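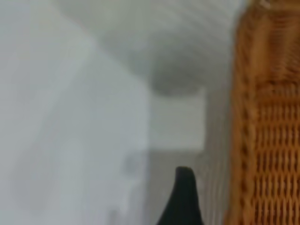

Kavville weighs up robot arms for its linen sorting room, but the sums are still missing

Staff at the Kavville shared laundry will find out in September whether they are getting six robot arms, two, or none at all. The plan on the table is for six. The case for six is thin.

The laundry handles bedding, towels and kitchen cloths for the town's care homes, the swimming baths and a handful of guest houses. Sorting is the slow part. Bags come in mixed, people tip them out, and everything is picked over by hand before it goes near a machine. It is dull work, hard on the back, and the laundry has struggled to keep people in it. So when the equipment budget came round, the managers asked for automation, and the supplier Solaretti put in an offer.

The offer covers six arms, a gripper for each, the stands they bolt to, and five years of what the paperwork calls "assured support". The last item is doing a lot of work. Anyone who has bought a photocopier will know the feeling.

According to the planning paper, each arm would lift items from a container, hold them up, decide what they are and drop them in the right place. The paper says a single arm can manage 1,634 items in a shift. That figure appears three times, once in bold, and it is the number on which every other number in the paper depends. It came from Solaretti. The paper does not say what the items were, how many were dropped or put in the wrong pile, or whether somebody was standing next to the arm to help it along.

A face flannel and a double duvet cover are both one item. If the test was done with flannels, the laundry is being sold something rather different from what it thinks it is buying. The paper's own appendix shows that sheets and duvet covers make up the bulk of what comes through the door on a weekday, and these are exactly the things that tangle, trail on the floor and hide a pillowcase in one corner.

Then there are the containers. At present the laundry uses whatever the customers send: canvas sacks, plastic tubs, wire trolleys and a good many old baskets. People do not mind. They reach in. The arms may mind a great deal, and a short line near the back of the offer says performance is "subject to suitable presentation of goods". Asked at the open meeting what suitable meant, the supplier's team said the containers would ideally all be of one kind, with smooth sides and a fixed height.

So somebody has to buy them. The paper has no line for containers. It has no line for washing them, storing them, or driving them out to the care homes and back. Staff at the meeting thought the laundry would need several hundred to keep the rounds going, and the guest houses have already said they would like to carry on using their own, thank you very much.

There is also no line for the floor. The sorting room is in the oldest part of the building and slopes towards a drain. That is handy when a tub is spilled and less handy when a machine has to be bolted down level. The managers say the stands can be adjusted. They may be right, but a survey would settle it, and a survey has not been asked for.

Two other firms were invited to bid. Kurek sent a price for a smaller set-up, two arms with an option to add more later, and charges for call-outs as they happen. Over five years that could turn out dearer per arm. It could also turn out a lot cheaper overall if the things do not suit the job and the laundry stops at two. The planning paper gives Kurek one paragraph and marks it down for "lack of ambition", an odd complaint to make about a quote.

Wudik, the third firm, does not sell arms. It offered a moving belt at waist height, better lighting and a tipping frame to save people from bending into the bags. This would not cut the number of sorters. It would probably mean fewer of them going home with a sore back, and that was the first reason given for wanting new equipment in the first place. The paper says the Wudik offer "falls outside scope". The scope was written after the first visit from Solaretti.

None of this means the arms cannot do the work. Grippers have got better, and the short trial at the laundry earlier in the year was by most accounts a calm affair. Towels were picked up and put down again. Some of the sorters who watched it were keen, and one group has asked to be trained on the equipment whatever is bought. But the trial lasted a single Saturday, with the building otherwise quiet, on loads made up the evening before. No care home bags were used. A trial on an ordinary morning, with the vans backing in and the bags arriving as they always arrive, would tell the buyers far more, and it could be done before any money is promised.

The question of jobs is dealt with in a sentence. The laundry has 20 sorters across its two shifts, and the paper says posts will be "released over time through natural turnover". It then counts the saving from those posts in full from the first year. Both cannot be true. If people leave when they choose to leave, the saving comes in slowly and the arms take longer to pay for themselves. If the saving is needed in year one, the staff ought to be told so plainly, and before the order goes in.

Nor does the paper say who will look after the machines. Solaretti's support covers faults, but it does not cover the daily business of wiping things down, clearing a jam, changing worn finger pads or starting up again after somebody has leaned on the stop button. Lint gets into everything in a laundry. The dryers have to be cleaned out every shift, and it would be surprising if six arms needed less fuss. Managers told the meeting that these tasks would be "absorbed". The sorters in the room, who would be doing the absorbing, asked for the hours to be written down. They were promised a note, which had not arrived when this item was written.

The pads are a small matter but a telling one. The offer includes one spare set for each gripper. It gives a price for more, which is not small, and says they should be changed "as required". How often that is will depend on what is being gripped and how many hours a day, and a buyer could reasonably expect the seller to have some idea. A supplier that can quote items per shift to the last digit should be able to say how long its pads last.

On the money, the managers want to borrow over the same period as the support deal. The arms would be paid off just as the cover ran out, leaving the laundry with old machines and a fresh bill to keep them going. The paper puts nothing aside for replacing them. It does allow for a yearly price rise on wages, which makes the staff look more expensive as time goes on, while holding the cost of spares and electricity flat. A kinder reading is that the table was put together in a hurry. It is still the table people will be voting on.

There are cheaper ways to find out. The laundry could take the two arms from Kurek, or ask Solaretti for the same, and run them for a winter on towels only, where everyone seems to agree they have the best chance. It could buy the Wudik belt for the other side of the room and compare the two. It could ask for payment to be tied to what is sorted correctly, bag by bag, in its own building. Solaretti said at the meeting that it would "be open to a conversation" about this last idea. The draft contract has no sign of it.

The managers argue that waiting has a cost as well. The price offered is good only until the end of September, and sorting jobs have stood empty for months at a time. They say a smaller order would lose the discount, which is around a tenth of the price. That is a fair point as far as it goes. A tenth off six arms is still a good deal more to pay than full price for two.

Customers will get their say before the vote, though the meeting for them has been fixed for half past two in the afternoon, when most of the care homes are changing shifts. Written comments can be handed in at the laundry's front counter. The planning paper is there to read as well, in a blue folder, and the part about presentation of goods is on the second page from the end.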